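Home Lens Care Routines: Progress Report to Clustton
Prepared by Johanna Zaugg, Prelitz
October 26, 2012

1. Work completed

The home component of the lens hygiene project has covered 33 of the 70 planned households. Each visit records one full case-care routine at the spot where the participant normally does it. Bathrooms were expected to dominate. Bedroom dressing tables are more common than the proposal allowed for, and the recording sheet now has a separate code for them.

Filling is coded by well, left then right, with the position of the bottle tip noted relative to the rim. Tip contact is entered only where the observer was close enough to judge it.
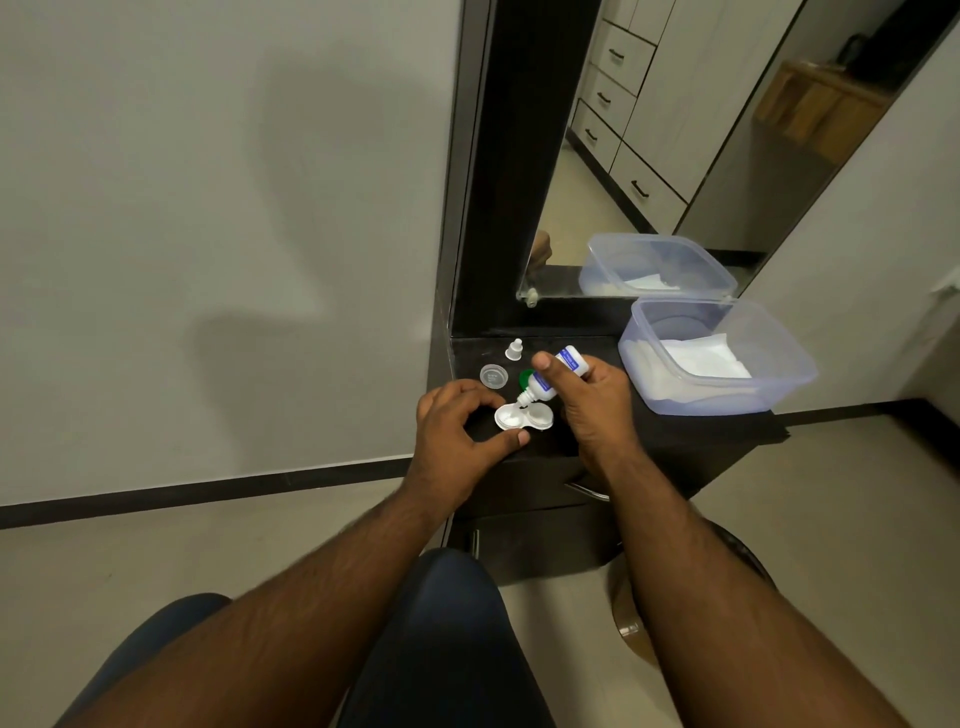

2. Case drying and cap placement

Yến Khương has revised the coding for this stage. Tissue, cloth and air drying are now separate entries, and a tissue in the hand is not coded as drying until it touches the case. Cap placement is scored by surface and by orientation. At the dressing table visit the clear cap and the green cap were both set on the bare tabletop, tops facing up, with light dust specks on the surface around them.

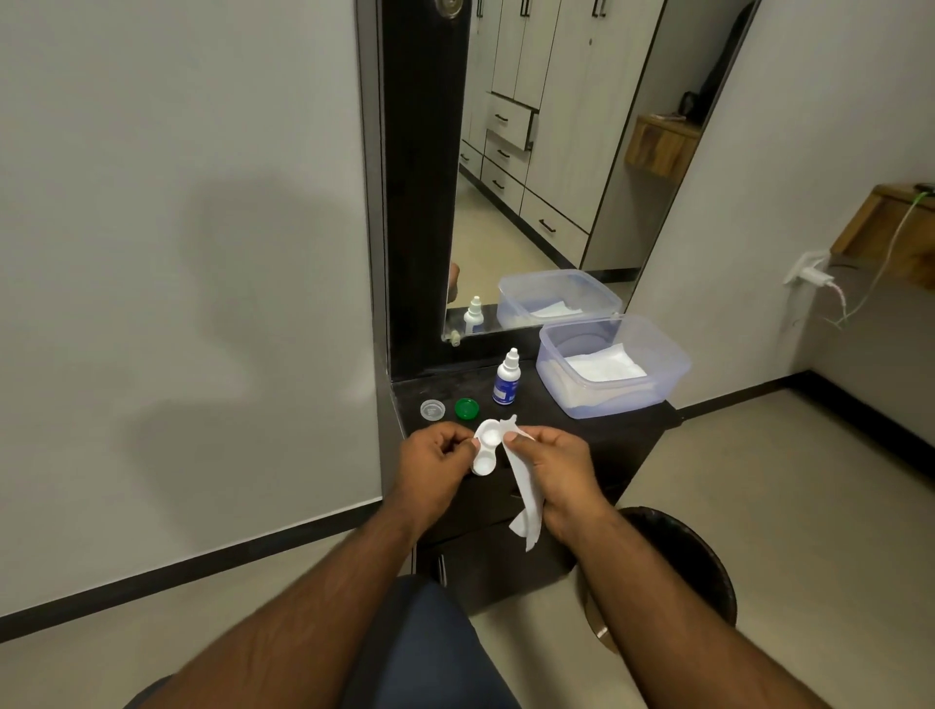
Tissue storage is recorded as open or closed. An open plastic container within reach of the mirror is coded as open whether it holds tissues or folded paper towel. Colour coding of caps is noted but not yet analysed.

3. Variations and next period

Agreement between the two coders was poor on cap orientation in the first batch, and 5 visits have been recoded under the revised sheet. Wuyts has supplied the replacement swab kits. Travel for the outer suburbs is running over the budgeted line and will be offset against printing.

Remaining visits resume in November. The draft leaflet will go to Jukico for layout once the drying categories are settled.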